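Teaching two arms to pour, without fooling yourself

Every pouring demo I have watched stops at the moment the bottle tips. I wanted to know what you get if you set the thing up in a shared workshop and keep a score sheet. What follows is how we do it at Enstead, where two arms are bolted to one bench and I have a third of a shelf.

Start with the bench. Pale table, pale cloth behind, nothing else within reach of either arm. I know the argument that a bare background makes the job too easy, and I agree with it. Do it anyway for the first week. If the arms can't manage against a plain sheet, there's no point adding clutter and then arguing over which bit confused them.

Next, choose the bottle. A steel neck with an open top and no cap is what you want. Gethin, the grip-planning package most people at our place use, says in its notes that it copes with shiny surfaces. I'd treat that as a hope. Grip the coated body and leave the metal well clear of the fingers.
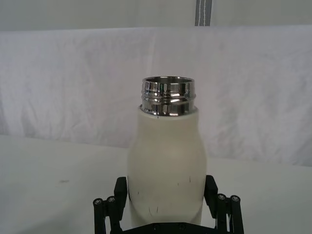 Set the closing force low and bring it up in small steps. The default in Gethin is 70 per cent, and I can't find anyone who will say why. Begin at 8 and go up until the bottle stops slipping when you push it sideways with a finger. Write that number on tape and stick it to the bench, because the software forgets it after an update.

Now the wrist. The bottle has to go over to lying flat, or a little past, so allow at least 90 degrees of turn and check that the elbow doesn't foul the table on the way. Run the whole move slowly with the bottle empty. Put the cup where the mouth will end up, then run it again with a hand near the stop button.

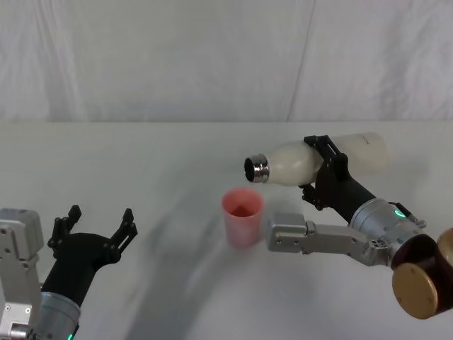
Posted by the Nurness Bench Notes author

Do all your dry runs before you even think about water. Mine took an evening. The usual fault is that the neck finishes past the far rim of the cup, so that a real pour would land on the table. Move the cup first. Only if that fails should you touch the arm's path, as every change there costs you another slow run.

The second arm needs a job or it should be parked. There is a fashion for having it steady the cup, and I remain unconvinced. A light plastic cup is easily squashed or knocked, and a cup standing alone has one less thing to go wrong. Park the spare arm with the fingers open and its wrist well out of the path of the bottle. 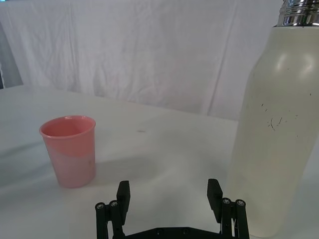
Spacing matters more than the guides let on. Leave enough room between cup and bottle for an open gripper to come in from the front without brushing either one. Mark both spots with pencil. If you use tape, the camera software may decide the tape is an object, and you will lose an hour to it as I did in March.

Then there's calibration. Sarkitz sell a printed card for this and it works well enough, but you can get the same result by sending the open fingers to the pencil mark and measuring the miss with a ruler. Anything over 2 mm and I do it again. Check at both ends of the table – a good result in the middle tells you very little about the edges.

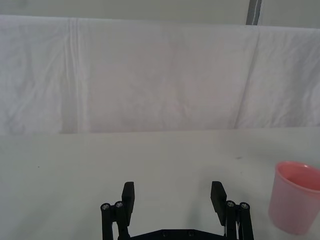 Go back to the start position after each try and clear the last target by hand. Some people leave it in memory to save time, which is how you end up with an arm reaching confidently for where the cup used to be.

Score each run as a pass or a fail and decide what a pass is beforehand. Mine is: bottle picked up, mouth over the cup, bottle put back standing. A run where you nudged the cup with your finger is a fail, however small the nudge. Keep the fails on the same sheet as the passes. If you want to try water after that, unplug whatever is under the bench first and put a tray down.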